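Warnness Open Day

The Warnness Open Day is a public visit day held at the Warnness workshop, a site where household handling tasks are recorded and practiced with hand-held grippers. It is organized by Iller, the company that runs the workshop, together with the training group Durán. The day takes place once a year, in March. It is known mostly for its cloth demonstration, in which garments are handled on a full-size bed.

History

The first open day was a small event for suppliers and for families of the staff. It had 13 visitors and lasted one morning. In the second year the organizers opened the registration to the public, and 300 people came. The most recent edition had 400 visitors, who were received in small groups because the rooms are narrow. Durán joined in the second year and has prepared the demonstrations since then. Before this, they were given by whichever employees were free.

Rooms

The workshop is divided into rooms that follow the plan of a normal home. Visitors begin in the kitchen, continue to the hall, and finish in the bedroom, where most of the time is spent. The bedroom is also used for storage and for laundry tasks, and its walls carry handwritten numbers and other marks.

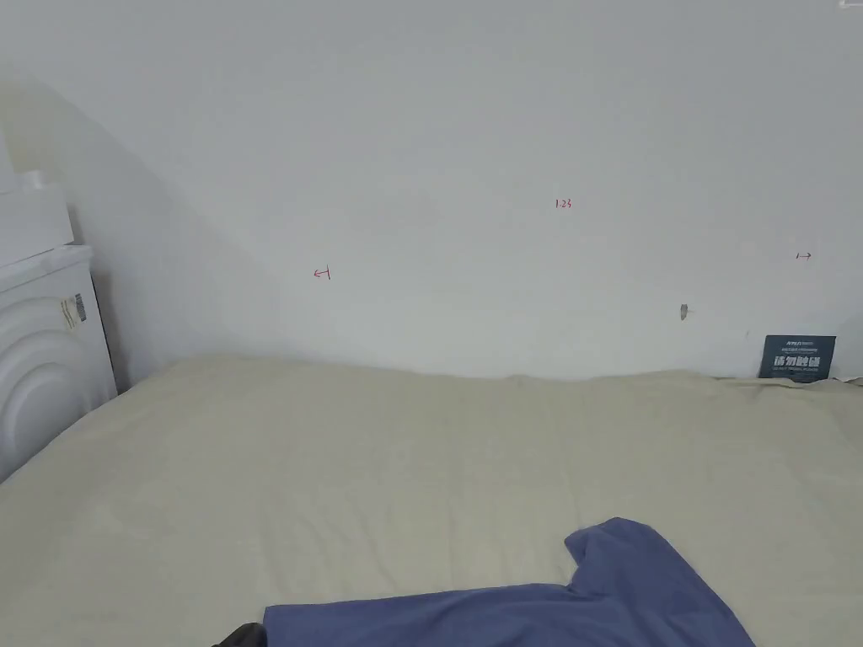
Groups stay in the bedroom for the longest part of the visit, and the guide repeats the same task until all have had a chance to look from close. Questions are allowed at any moment. Visitors are asked to keep their bags in the hall and not to sit on the furniture. Photographs without flash are permitted.

Cloth demonstration

The cloth demonstration is done by hand, with grippers that the operator holds and moves like a tool. Cloth is considered a difficult material in this field. It has no fixed shape, it hides its own edges, and the same shirt never lies in the same way two times. The guide first explains how to find a sleeve or a hem, then how to take hold of it, and at the end how to lift it without pulling the rest of the garment. 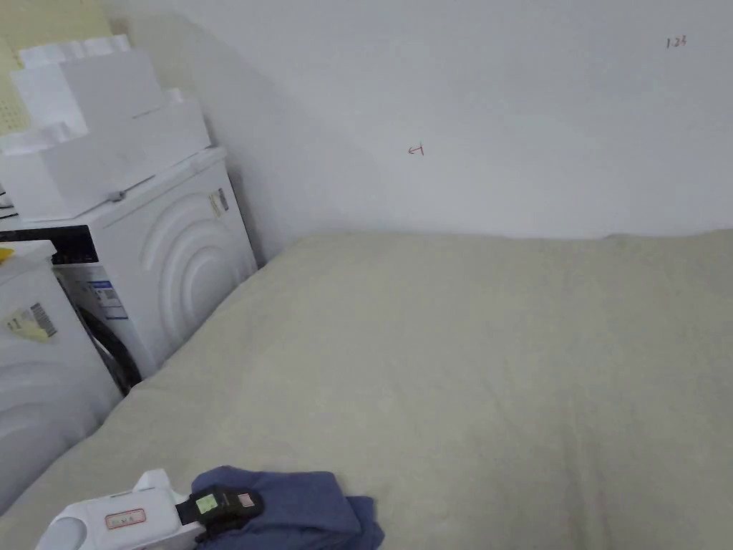
A hand-held gripper and dark blue fabric on the bed, Warnness bedroom.

Two operators take turns during the day. Each of them practices for several weeks before the event, and the guide's text is revised every year after the comments of the visitors. In one edition the text was also given in Spanish, but this was not continued.

The demonstration is accompanied by a short talk about Nestent, the software in which Iller stores its recordings. The talk covers how a recording is named, how it is checked, and why some recordings are refused. A common reason for refusal is that the operator moved too fast.

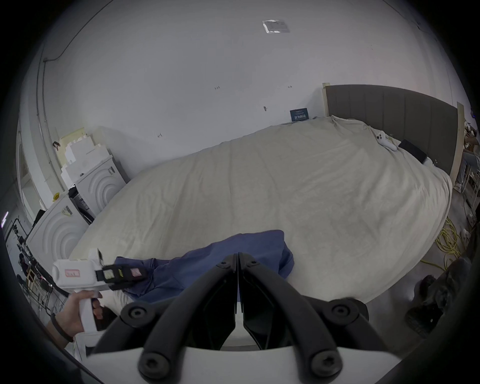

After the talk, visitors may try a gripper themselves at a table in the kitchen. This part is limited to small and soft objects, such as socks and kitchen towels. Children can take part if an adult stays next to them. The waiting time for this table was the main complaint in the last two editions, and a second table has been added.

Reception

Visitors have generally described the day as calm and easy to follow. Some wrote that they had expected to see machines working alone, and that the large amount of manual work was a surprise to them. Teachers of technical schools have asked for a longer version with more time for practice. Iller answered that a separate school day is under study, but no date was given.

See also

Nestent
Hand-held gripper
Cloth handling

This page was last edited on Oct 28, 2024.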